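Sulex opens sorting and repair bench for used push-button switches in Zilledau

ZILLEDAU, October - Sulex, a supplier of control panel parts to small workshops and farms, has opened a bench in Zilledau where used push-button switches are sorted, checked and put back into stock. The service is called Pellex. It takes in switches, caps, contact blocks and mounting rings that customers would otherwise throw out when a panel is replaced.

Customers drop off parts at the front counter or send them by mail in any sturdy box. Parts do not have to be complete. A switch with a missing cap is accepted, and so is a cap with no switch.

"Most of what comes out of an old panel is a mix," said Ok-hee Na, who manages the bench. "Somebody unscrews everything, drops it in a bag and puts the bag on a shelf. Five years later they need one green button and can't find the ring that goes with it. We want to get that bag before it goes in the trash."

During a trial period over the summer, Pellex took in parts from 33 customers. The bench logged 187 pieces in that time. Of those, 86 went back into stock as complete switches or as matched spares. The rest were kept for parts or sent to a metal recycler.

Work at the bench follows the same order for each delivery. The parts are tipped into a shallow tray and spread out so that each one can be seen. Caps are matched to bodies by thread and color. Contact blocks are checked with a meter, cleaned and checked again. Loose rings and nuts are sized and kept with the switch they fit, or stored by diameter if no match is found.

Sulex chose plain white tables for the work so that small black parts are easy to find. The trays are shallow for the same reason, and one delivery is never mixed with another.

Emergency stop buttons are handled separately. Pellex cleans and catalogs them but does not sell them for use as safety devices. They are offered only for training boards and display panels, and each one is tagged to say so.

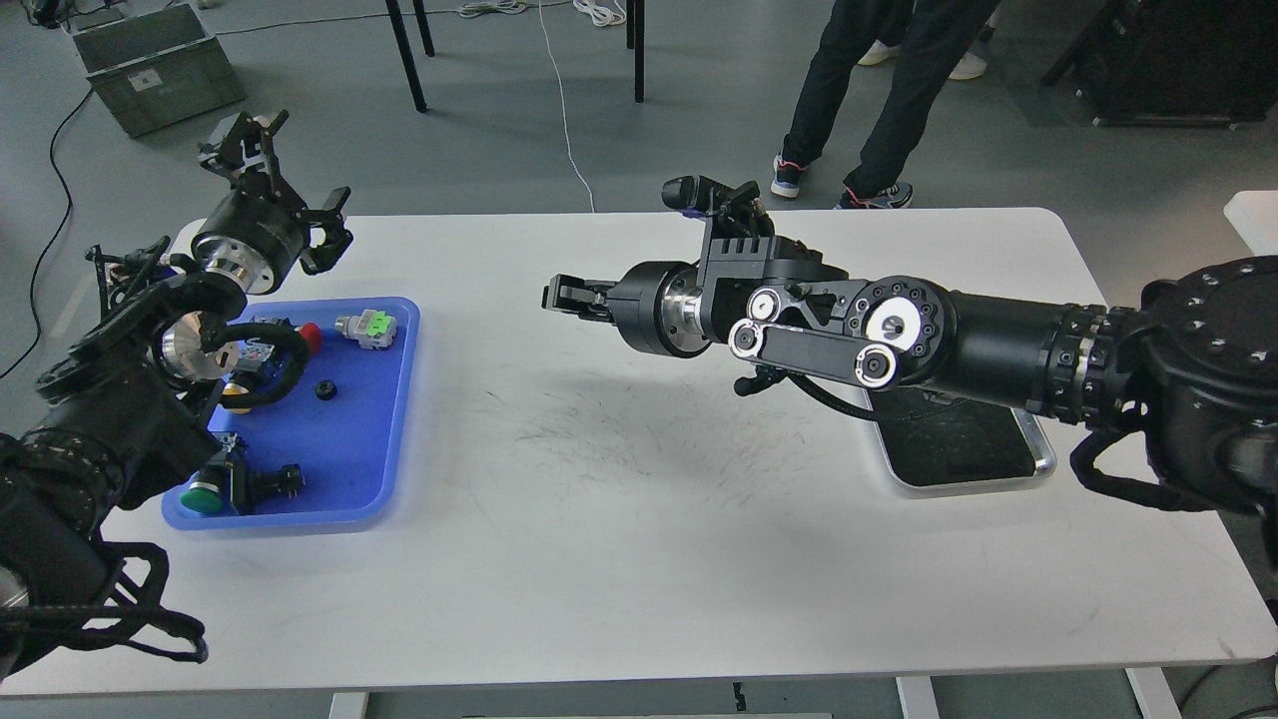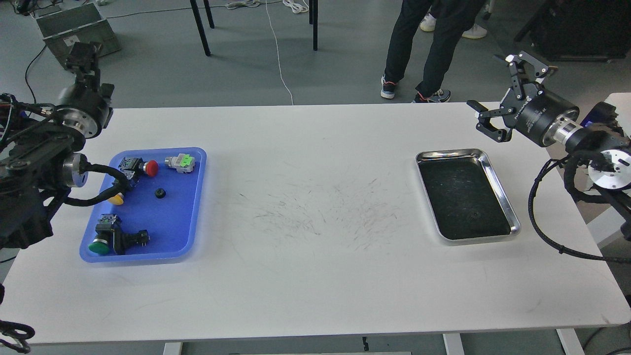

Push-button parts in the blue tray, with red and green caps among them.

Matched switches are sold through the Sulex counter and the company's parts list, which is updated at the start of each month. Each switch is sold in a paper envelope marked with the hole size, the type of contact and the month it was checked. Prices depend on the type of switch. Single caps and rings are sold from open bins.

Customers who bring in parts can take store credit or have the repaired pieces returned to them. The return service takes up to 19 working days, and longer if a contact block has to be replaced. Sulex asks customers to label returns clearly, with a name and a phone number on the box and on a slip of paper inside it.

The bench does not accept parts that are still wired to a live panel, parts with burn damage, or anything that has been in contact with fuel or solvents. Cables should be removed before drop-off - short leads left on the terminals are fine.

Pellex is also taking requests from repair courses. Ma, an evening workshop in Zilledau, has been using sorted parts from the trial to teach beginners how a switch goes together. Its students take apart a push-button assembly, name the pieces and build it back up.

"They are good parts for learning on," Na said. "You can see how it works once it's open, and it doesn't matter much if you put it together wrong the first time."

Courses that would like a box of mixed parts can ask at the counter or write to the Pellex bench at Sulex in Zilledau. Requests should say how many students are in the group and whether caps, contact blocks or full switches are needed.

The drop-off counter is open from 8 a.m. to 4 p.m. on working days.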